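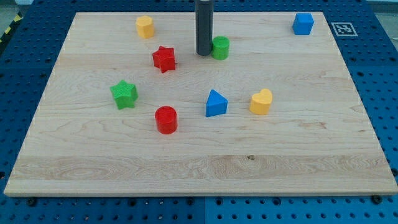

Contrôle de la cellule de tri – atelier partagé Norach

Imprimer | Envoyer par e-mail

23/04/2022 – par Adjoa Acheampong

Liste à parcourir avant chaque mise sous tension, crayon en main. Les commentaires sont les miens, sauf ceux de Gráinne Flanagan, signalés par GF. Elle a conçu le bras, elle a donc le droit de le défendre.

1. ZONE DE TRAVAIL

1.1 Ruban jaune et noir en place, bien collé : OK
Il se décolle dès qu'on balaie. Appuyer dessus avec le pied, pas avec la foi.

1.2 Plateau bleu perforé, jonction entre panneaux sans marche : OK
Vérifié au doigt. Les deux bleus ne sont pas tout à fait les mêmes. Sans effet sur la sécurité, très pénible pour moi.

1.3 Planche bien à plat, sans jeu : À REVOIR
Elle glisse quand on la pousse au coin. GF : « Alors ne la pousse pas au coin. » Je maintiens la remarque.

1.4 Marqueur noir et blanc à droite de la planche, propre et dégagé : OK
Y poser sa tasse reste interdit. Le bras Cilel se croit alors ailleurs, et il y va.

2. BRAS ET DOIGT

2.1 Arrêt d'urgence testé à vide : OK
Coupure en 128 ms. La limite qu'on s'est fixée est de 30 ms de plus, ce qui nous laisse une marge et aucune excuse.

2.2 Serrage des vis de l'épaule : OK
Marquées au feutre. Qui démonte refait le trait.

2.3 Doigt gris foncé : surface lisse, pas de fissure : OK
Passer l'ongle tout du long, alimentation coupée. Alimentation COUPÉE.

2.4 Hauteur d'approche au-dessus du bois : À REVOIR
Le doigt descend bien près de la planche, juste à côté du cylindre vert. GF trouve cela précis. Moi, je demande une butée logicielle avant juillet.

2.5 Graissage : SANS OBJET
Prochain passage à 3000 cycles, compteur à 474 ce matin.

3. PIÈCES

3.1 Étoiles, cylindres, cube et compagnie : pas d'arête coupante : OK
Les stries d'impression accrochent un peu la peau. Ébavurer les prochaines avant de les apporter, merci.

3.2 Cœur jaune : À SURVEILLER
Le programme Ziritz le prend parfois pour un prisme. On a tous connu ça.

3.3 Rien sur la planche qui ne soit une pièce : OK
Clés, vis, biscuits : dans la boîte Arrieta, sur l'étagère.

4. DÉCISION

Mise sous tension autorisée à vitesse réduite, une personne à l'arrêt d'urgence, les mains de l'autre dans ses poches. Points 1.3 et 2.4 à reprendre au prochain contrôle.

GF : « Lu. Pas d'accord sur 1.3. »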